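Letting the Kitchen Be a Kitchen Again

30 June 2021

I have been meaning to write this one since February, when my aunt's recipe notebook came to live with me. It is a plain school notebook with a soft cover and so much oil soaked into the middle pages that you can nearly read through them. She cooked for the whole family out of it for longer than I have been alive, and when she moved to the smaller place in Giltcombe she handed it to me in a bread bag and told me not to be precious about it.

Well, of course I was precious about it! I put it on a high shelf and went right on making the same four dinners.

What finally got me going was my friend Sanaa Gaber, who came over for tea, pulled the notebook down and asked me which recipe I missed the most. I said the lentils with the burnt onions (my aunt always called them burnt, though they were only very brown). Sanaa turned to the page and we both had a good laugh, as it said "lentils, onions, the usual, until ready." That was the whole recipe.

So I have spent the spring working out what "the usual" was. My first pot was too thin and my second one stuck to the bottom so badly that I soaked it for two days. I called my aunt, who told me to use 200 grams of lentils and then changed her mind while I was still writing it down – she has never weighed a lentil in her life. Gaurav Kandpal from my old office thought it might want cumin at the start and a squeeze of lemon at the very end, and he was right about the lemon. I am still arguing with him about the cumin.

The other thing I have learned is to get everything out before I light the stove. I used to go hunting for the salt with the onions already catching. Now the bowls come down first, and the onions get sliced before anything else happens, and I find I am so much calmer for it. 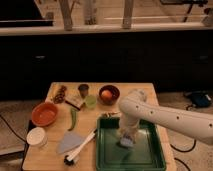
Bowls and a tray out on the table first, cooking second.

I made the lentils again last night and my daughter had seconds, then asked if there were any for her lunch. I wrote the amounts in pencil under my aunt's line, very small, so her words still have most of the page. Next up is the rice pudding on page 11, where the only instruction I can make out is "stir, and don't answer the phone."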